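A morning at the Plostgate garden tool works, Odbridge

The Samarakoon works at Plostgate is open to visitors one Thursday a month from spring to the end of September. I had driven past it for years on the way into Odbridge and never stopped. The tour starts at 10 a.m. and is limited to one group, so it is worth booking. The lot holds a dozen cars and was full when I got there. I parked on the street by the old Praten mill and walked back.

Visitors check in at a counter inside the loading door, where you get safety glasses and a pair of foam earplugs. You need the earplugs for the first stop and can take them out after that.

The first stop is the handle shop. Blanks come in from a sawmill and are stacked on racks to dry before anything is done to them. The lathe makes a lot of dust and the operator runs it in short bursts, stopping to check each handle against a steel gauge. The shop turns out 466 handles in a normal week, from short ones for hand tools up to full-length ones for rakes and hoes. Rejects go in a bin by the door. I had expected them to be burned, but the shop sells them in bundles as plant stakes.

Next is the metal side, where the blades are pressed and ground. Visitors stay behind a yellow line. The grinding is done in a booth with a window, so there is less to see than on the wood side. Fitting the blade to the handle happens at a bench nearby, and it goes faster than I expected.

Upstairs is the sewing room, which was the part I liked best. It is quiet and has good light from the north windows. They make canvas tool bags up there and have done so for six years. The pieces are cut in stacks, then the pockets go on, then the trim, and the handles last.
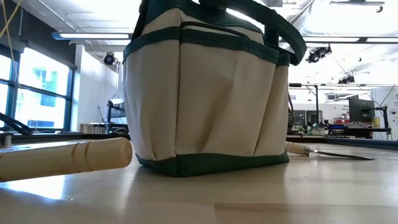 The bag is sold in cream with dark green trim. The webbing handles are green as well. There is a pocket on the front and a narrow one on the side, which will take a hand trowel or a pair of pruners. It costs $55 empty or $60 with a trowel, so most people in our group who bought one paid the extra five dollars. I asked if the canvas could be washed and was told to brush it off and sponge it -- the machine takes the stiffness out of it.

Samples are left out for people to pick up, and I spent a while with the hand trowels. The wooden handle is a little thicker than the one I have at home. I have large hands and found it comfortable. My sister found it too big, and she tried a few before giving up on the idea.

The last stop is the stock room, with shelves up to the ceiling and room for 3,000 boxed tools. After that you are let out into the shop. Prices are lower than in the garden centers, and there is a table of seconds at the back -- mostly small marks in the wood. I bought a hoe with a knot near the top of the handle.

The tour took an hour and a half. The stairs to the sewing room are steep and there is no elevator. Coffee is available from a machine by the counter, and it takes coins only.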